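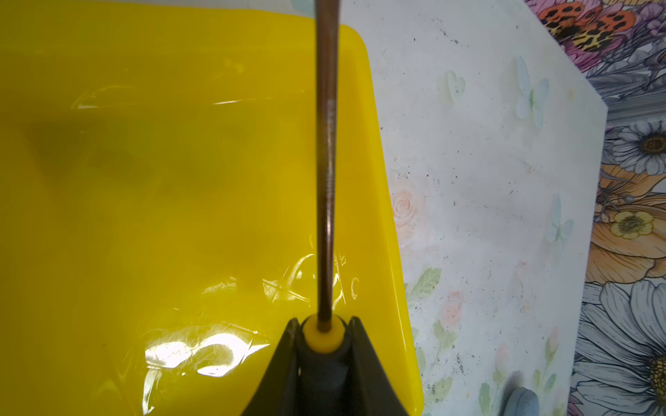
ハイブゲート造船所に修理専用の浮きドックが加わりました

みなさん、うれしいお知らせです。協力先のハイブゲート(Hivgate)造船所で、かねて準備の進んでいた2基目の浮きドックがいよいよ受け入れを始めました。4月に岸壁の改修が終わってからずっと、この日を首を長くして待っていたんです!

新しいドックに入れるのは全長107メートルまでの船。これまでは沿岸タンカーと作業船が同じドックの順番を取り合っていて、繁忙期には沖待ちをお願いすることもありました。これからは中型以下の船を新ドックへ回し、大きな船は従来のドックでじっくり、という分担になります。船主さんから一番多かった「いつ入れるのか早めに教えてほしい」という声にも、だいぶお応えしやすくなるはずです。

第1船は、アルーダ海運(Arruda)の沿岸貨物船「モルム」(Mollum)でした。総トン数2,623トン、中間検査に合わせた入渠で、外板の塗り替え、船尾管シールの交換、バラスト弁の整備と、なかなか盛りだくさん。しかも水洗いのあとで舵の軸受に予想以上の摩耗が見つかり、工程表を組み直すことになりました。そこからの現場の動きの速さといったら! 機械工場が夜のうちに寸法を取り、翌朝にはもうブッシュの削り出しが始まっていたのです。

工事監督のロジェリオ・トリンダデさんに電話で話を聞くと、「最初の船で舵を外すことになるとは思わなかったけれど、新しいクレーンの試運転にはちょうどよかった」と笑っていました。船主側のフアド・サバグ機関監督も、軸受の計測記録がその日のうちに送られてきたことをとても喜んでいました。モルムは予定より1日遅れただけで出渠し、すでに定期航路に戻っています。

塗装についても少し。今回の船底には、リーベン(Riven)のシリコーン系防汚塗料を塗りました。塗った面積は1,074平方メートル。気温と湿度の条件が厳しい塗料なので、朝の露点を見ながら作業開始を決める毎日だったそうです。塗装班長のエジバウド・ミランダさんいわく、タイコートを塗る間隔の管理がいちばん気をつかうところで、班の全員が事前に講習を受けて臨んだとのこと。次の入渠で船底がどんな状態になっているか、私も今から楽しみでなりません。
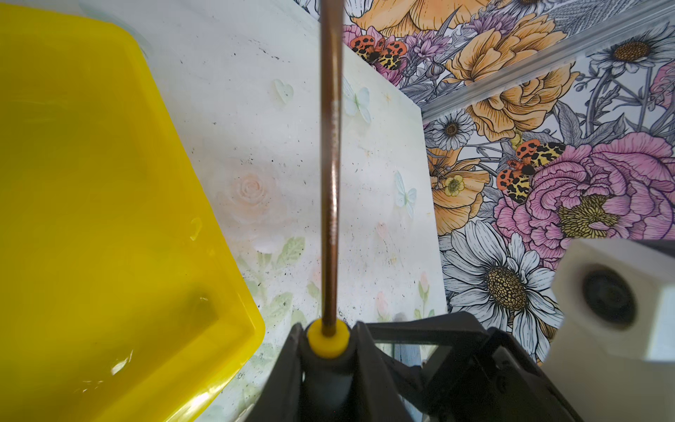
秋の入渠枠と講習のご案内

新ドックの秋の枠は、すでに半分以上が埋まっています。検査の期限が年内に来る船をお持ちの方は、次の内容を添えて早めにご連絡ください。

・船名、全長、型幅、入渠時の予定喫水
・検査の種類と期限
・外板、機関、電気それぞれの工事項目(概算でかまいません)
・前回入渠時の盤木配置図

盤木配置図が手元にない場合は、船底プラグとソナーの位置が分かる図面でも大丈夫です。見積もりの窓口はアパレシダ・オノラトさんで、工事項目がまだ固まっていない段階の相談も歓迎だそうです。

それからもう一つ、好評だった船尾管シールの講習が帰ってきます! 講師は前回と同じマヌチェフル・ヘイダリさん。午前は構造と漏れの見分け方、午後は分解したシールを使っての組み立て実習です。前回は質問が多すぎて昼休みが半分になってしまったので、今回は質問の時間を別に取りました。機関士の方はもちろん、陸上の担当の方もぜひどうぞ。作業服と安全靴はご持参ください。ヘルメットは会場でお貸しします。

申し込みの締め切りは2023年8月25日、参加費は無料です。このニュースレターにそのまま返信していただければ受け付けます。乗船予定がはっきりしない方は、仮申し込みとだけ書いておいてください。

次号では、モルムの舵軸受の摩耗について、計測値を交えてもう少し詳しくお伝えします。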